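Der leere Schreibtisch und andere Versprechen

Alle paar Jahre wird der aufgeräumte Schreibtisch neu erfunden, und jedes Mal soll er uns retten. Früher hieß das Ablagesystem, dann hieß es Clean Desk, inzwischen heißt es Fokus und kostet Geld. Im Katalog von Barkitz, der seit November in unserem Büro herumliegt (auf einem Stapel, wohlgemerkt), werden 400 Euro für eine Schreibtischunterlage mit passenden Schalen verlangt. In den Schalen soll dann das liegen, was vorher einfach auf dem Tisch lag.

Ich habe nichts gegen Ordnung. Ich suche ungern eine Viertelstunde lang nach einer Rechnung, und wer mit Kaffeetasse neben offenen Akten arbeitet, lernt irgendwann seine Lektion. Misstrauisch werde ich bei der Behauptung, dass mit den Dingen auch die Zerstreuung vom Tisch verschwindet. Das müsste man erst einmal zeigen. In den Ratgebern, die ich gelesen habe, wird es vorausgesetzt.

Wie so ein Platz aussieht, weiß mittlerweile jeder: eine Unterlage in gedecktem Braun, ein Laptop, eine Maus auf ihrem Pad, vielleicht noch ein Stück aus Holz, damit es nicht nach Zahnarzt aussieht.
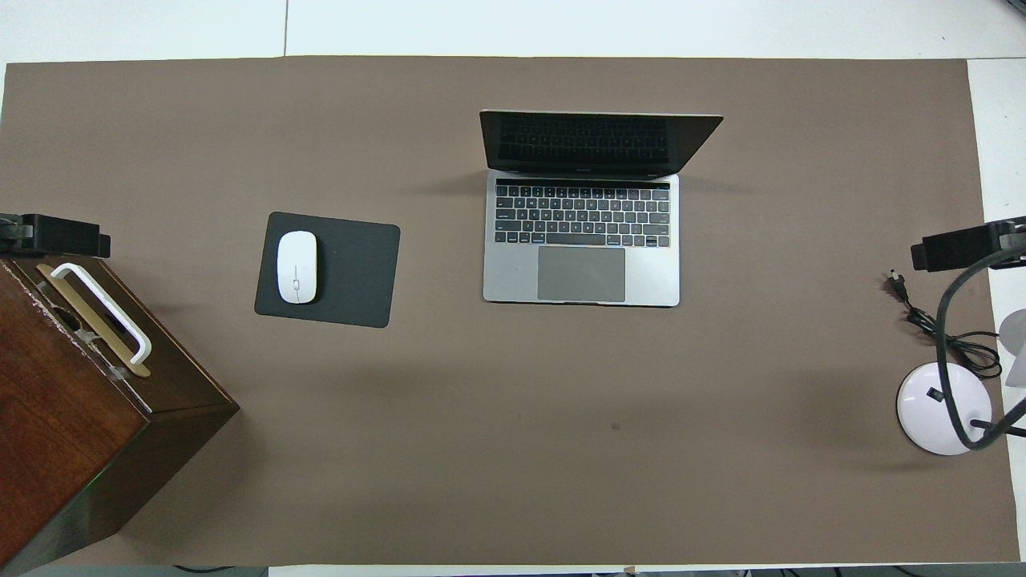

Von unserer Autorin
Freie Journalistin, schreibt über Arbeit und Wohnen
7. Mai 2013

Mir gefällt so ein Tisch durchaus. Weiße Maus auf schwarzem Pad, silbernes Gehäuse auf mattem Graubraun, das verträgt sich. Sogar das leicht schräg liegende Pad mag ich, es ist ungefähr das Einzige, woran man merkt, dass hier keine Möbelbroschüre den Ton angibt. Am meisten interessiert mich aber der Kasten am linken Rand, rötlichbraune Maserung, weißer Griff, darunter eine messingfarbene Platte. Ein Kasten mit Griff ist nämlich eine alte und brauchbare Antwort auf die Frage, wohin mit dem Zeug: hinein, und wenn es sein muss, trägt man es weg.

Nur ist das Zeug damit ja nicht erledigt. Als ich vor ein paar Jahren für eine kleine Agentur namens Plaltusstead schrieb, galt dort die Regel, abends müsse jeder Tisch leer sein. Er war es auch. Um fünf vor sechs ging die große Schieberei los, Stifte, Zettel, Handcreme, halbe Brezeln, alles in die Rollcontainer, und morgens wieder heraus. Gewonnen hatte vor allem die Putzkolonne, was ich ihr gönne.

Und dann der Laptop. Fast 2000 Mails lagen zuletzt in meinem Posteingang, und keine davon nimmt auf der Tischplatte Platz weg. Das Gerät steht still da, zugeklappt passt es in eine Tasche, und es enthält mehr Unordnung, als sich auf 2 Quadratmetern Holz jemals stapeln ließe. Wer seinen Tisch freiräumt und das Postfach offen lässt, hat den Papierkram gegen etwas getauscht, das auch noch blinkt. Ein Papierstapel hatte immerhin den Anstand, irgendwann umzukippen — man musste sich dann kümmern.

Ich will niemandem die schöne Unterlage ausreden. Sie schont die Platte, sie fühlt sich unter den Handgelenken besser an als kaltes Furnier, und eine Maus gehört nun einmal auf eine Fläche, auf der sie läuft. Das sind vernünftige Gründe, und sie reichen völlig. Konzentrieren muss man sich danach trotzdem selbst.

Mein eigener Tisch ist übrigens mittelordentlich. Links liegt Papier, rechts auch, in der Mitte ist so viel Platz, wie ich gerade brauche. Den Barkitz-Katalog lege ich unter das wackelige Bein.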